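4. Preparing the cot for the first night

Before you start, check that the room is between 16 and 20 degrees. The cot must stand on a flat floor, away from the window, the radiator and any cord that the baby can reach.

1. Open the Nomham cot until both side rails make a click. Pull each rail gently to be sure that it is locked.
2. Lay the base board in the highest position. This position is only for babies who cannot yet sit up without help.
3. Put the mattress in with the zip facing down. The gap at the sides must be smaller than two fingers.
4. Fit the sheet and pull it tight at all four corners.

Note: If your baby already sits or pulls up on the rail, go directly to the lowest position (see page 14).

Caution: Do not use pillows, bumpers or loose blankets in the cot. A sleeping bag of the correct size is enough.
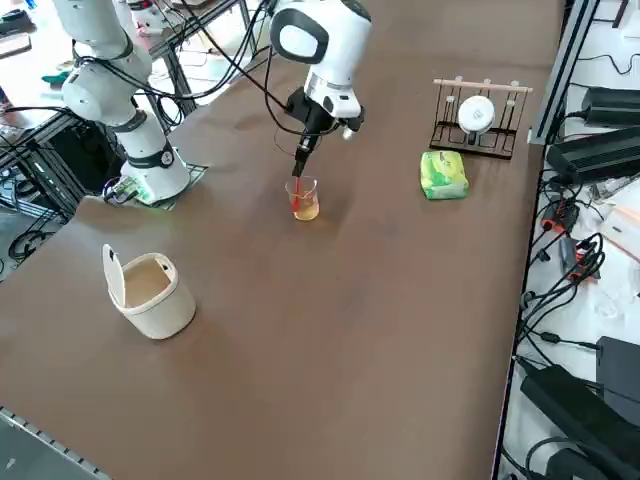 Nomham, July

Changes in this edition. The section below was written again after letters from parents. Thank you to Mercedes Tello, who found the mistake in step 6.

5. Moving the base board down

5. Take the mattress and the baby out of the cot. Please do not try this with the baby inside, also not for one minute.
6. Loosen the four long screws with the key from the bag marked 71. In the earlier edition we wrote "short screws" – this was wrong.
7. Lower the board to the next holes and put the screws in by hand first. Tighten them with the key only when all four are in place.
8. Press on the middle of the board with both hands. It should not move or make a noise.

Note: Keep the key. You will need it again when you take the side rail off and the cot becomes a small bed.

Caution: Check all screws again after one week, and then every month. If a screw is missing, do not use another one from your toolbox. Ask for part 116 and write your address clearly.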